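Workshop > Bench tips > Small glassware

Setting out a bench for small glass jobs

Last updated: 11 May 2022
Print this page | E-mail this page

Quick list, wrote it up between jobs. Mostly for the Saturday lot at Virklow but use what you like. Measuring out powders, topping up small flasks, that sort of thing.

Cloth first. Black, plain, no pattern. Clear glass vanishes on a white worktop and you put your elbow on it. White powder shows up on black too, so you see a spill straight away. Few wrinkles don't matter, big folds do – flasks lean. Shake it outdoors, wash on its own, no softener.

Don't let the cloth hang down so far you catch it with your knee. Mine's a scalloped edge, only one they had.

Cables and tubes. Up and over if you can, never accross the cloth. A wide loop beats a tight one, tight ones kink and then spring out at you. Check the straps before you start, buckle done up, loose end tucked in.
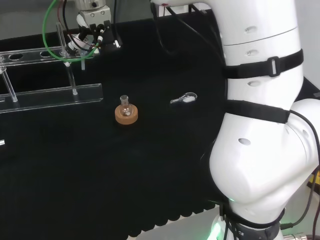
Green cable in a wide loop, black straps done up.

Round-bottomed flasks. Will not stand up, don't try. Cork ring every time. Cork's kinder than plastic and doesn't skid on cloth. Ring should be a good bit wider than you think – if the flask wobbles when you tap the neck, go up a size. Said Sqalli cuts his own from old floor tiles, glued up thick, 15 minutes with a sharp knife. I buy mine.

Funnel. Stem down through a hole in the test tube rack when you're not using it. Stays upright, doesn't roll, and drips go down and not along. Folded bit of kitchen roll underneath. 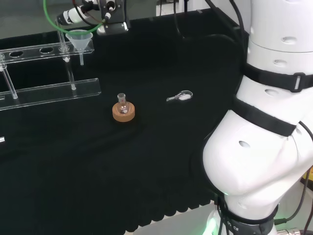

Powders. Small scoop, small amounts, two trips better than one heaped one. Lay the scoop flat with the handle pointing in to the middle, not over the edge where your sleeve gets it. Lid back on the jar before you do anything else. Label the jar not the lid!! Lids get swopped.

Rack goes on the left if you're right-handed, flask in the middle, small bits to the right. Swap round if you're a leftie. Leave a gap between them you can get your whole hand in.

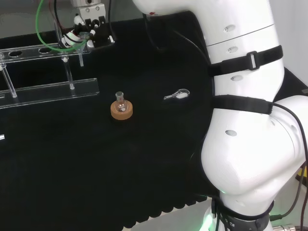

Rack left, flask on its cork ring in the middle.

Clear acrylic racks – warm soapy water and a soft cloth. No spirit, it crazes them. Florian Rainer did 8 in one go with meths, all ruined.

Cork rings: wipe, don't soak. Dry them flat.

Still to add – drying glass without streaks, and what to do with chipped necks (bin them, for now).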